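Tabletop Arm Build: Gallery

Plovus workshop, Bedurbridge
Updated 2026-07-22

This page collects pictures and notes from the arm we have been putting together in the shared workshop at Plovus. The arm is a secondhand Ondetti, bought without a controller, and the gripper is our own design. We started in April with the frame and the table. Since then most of the work has gone into wiring, calibration and getting the gripper to close on things without crushing them or knocking them over.

The parts list and the drawings are on the project page. The notes below assume you have read it or don't need it.

The table and the fixed view

The first table was a folding one and it moved every time the arm stopped hard. Calibration would be good in the morning and wrong by lunch. We replaced it with a heavier table and bolted the base of the arm to its own stand, so the two no longer push on each other. The top is plain white, which makes it easy to separate objects from the background. It also shows every smudge, and we wipe it down before a long session.

There are two cameras on the build. One is fixed and looks at the whole work area. The other rides at the wrist. The fixed one handles the first guess at where an object is, and the wrist one takes over once the gripper gets close. Getting the two to agree took longer than any other part of the project.

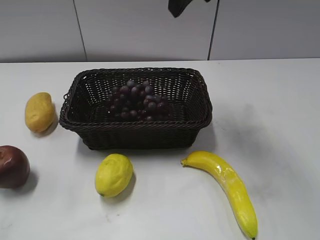

The first task we set was plain pick and place with produce. Move one piece into the basket, go back to the start position, move the next one. We picked produce for the range of shapes. Something round rolls when a finger touches it off center. Something long has to be gripped across its width, so the wrist needs to turn to the right angle before it comes down. A bunch of grapes has no clean edges at all and the software likes to find several objects where there is one.

The basket gave us trouble of its own. Our first release height was too low and a finger would catch the rim on the way out. We raised the release point by 40 mm and added a straight lift before any sideways move. It costs a little time on each cycle and we have left it that way.

Shadows were the other early problem. With one lamp on the left, the software took the edge of a shadow for the edge of the object and closed late. We tried a second lamp, which gave us two shadows per object. What worked in the end was a lower threshold on dark areas and a rule that ignores anything gray with no sharp border.

The gripper

Two fingers, both black, driven by one motor through a pair of gears. The current fingers are version 14. Early versions were square at the end and pushed small things away before they could close on them. We went to a tapered tip, then rounded it off after it left dents in a piece of foam.

The motor driver is a Başaran board that was already in the workshop's parts drawer. It runs warm but has not failed. We limit the current in software and stop closing as soon as it climbs past a set value. There is no force sensor. We may add one later, though the current limit has been good enough for everything we have tried so far.

The wrist camera sits where it can see both fingertips and the table between them. Moving it closer gave a sharper picture, but the fingers covered too much of it. Moving it back meant the bracket hit the stand when the arm was folded. The position we have now is a compromise and the lower part of the picture is mostly fingers. We mask that area out before looking for objects.

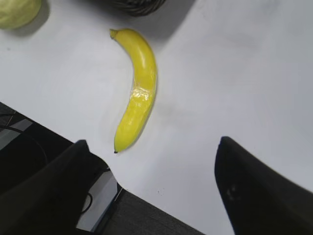
Wrist camera view, with the banana beyond the two gripper fingers.

Long objects are handled by finding the long axis first and then picking a grip point near the middle. On a curved object the middle of the outline is not always on the object, so the code now follows the curve and measures along it. Shiny spots can still throw it off. A bright highlight splits the outline in two and the grip point lands on the larger half.

Cables

We have rerouted the cables three times. The main rule we settled on is that nothing crosses the top of the table. Leave more slack at the wrist than looks necessary. Ours pulled a connector loose the first time the wrist turned all the way around.

Run log

The log stands at 663 cycles with the current fingers. A cycle is one pick and one place, counted whether or not it worked. We run them in sets of 20 and change the layout of the table between sets. The log file is plain text and is linked from the project page, with a note beside each failed cycle where we know the cause.

Still to do

Replace the temporary bracket on the wrist camera with a printed one.
Move the emergency stop to the front of the stand.
Write a proper startup script. Right now three programs have to be started by hand in the right order.
Try softer pads on the fingertips.
Recalibrate after the bracket is changed.

Finger files are in the downloads folder, versions 9 and up. The earlier ones were not kept.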